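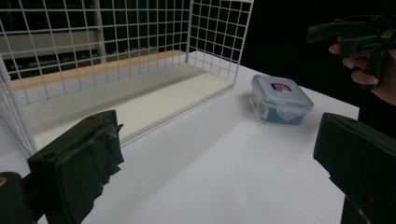 Household Storage Studies Group, Department of Consumer Science

Filed under: Home & Organization > Working Papers

4.2 Do open baskets help people put things away?

The claim that an open basket makes tidying easier is repeated so often in home advice that it has come to be treated as a finding. We are less sure. The studies usually cited for it, including the Drikport household survey, asked people whether they liked their baskets. Liking a basket and using it are different matters, and the survey recorded only the first. Of the 765 households that returned the form, 169 left the question on use blank, and the authors dropped those forms without comment. It seems at least possible that the people who skipped the question were the people whose baskets had stopped being used.

Figure 1. White wire mesh basket on a white tabletop, with a small lidded food container standing beside it.

The basket in Figure 1 is the open type discussed in this section. Its walls are a grid of small square openings, and shelving can be seen through them. Supporters of the open type make much of this. A person who can see what is stored, they argue, will return things to the right place and will buy fewer duplicates. The argument may hold for a basket kept at eye level with one kind of thing in it. We have seen little evidence that it holds for a deep basket on a high shelf, where the view is mostly of whatever happens to be pressed against the mesh.

The floor of the basket is a second point. Plain mesh floors are often blamed for tipping small items, and a smooth panel like the one in the figure is offered as the cure. The Figueiredo trial is the only one we know of that compared the two, and it ran for 2 weeks in 4 kitchens. We do not think a trial of that size can settle anything. Its own tables show a larger gap between one kitchen and the next than between the two kinds of floor.

Lidded containers raise a different problem. Advice written for the Tonari and Dora storage plans tells readers to group small boxes inside a larger open basket, so that the whole set can be lifted out at once. In the diaries we collected in April, boxes were often left on the counter next to the basket they had been assigned to. The diarists gave several explanations, the most common being that the box would be needed again soon. A planner would call this a failure to follow the system. We would want to know first whether the system saved any steps for a box that is opened several times a day.

None of this shows that open baskets are a bad choice. It shows that the case for them rests on opinion forms and one short trial, and that the reported gains should be read with that in mind. Section 4.3 takes up labels, where the evidence is thinner still.

This site uses cookies to remember your reading preferences. Accept | Manage settings

Contact the department | Copyright and reuse | Back to top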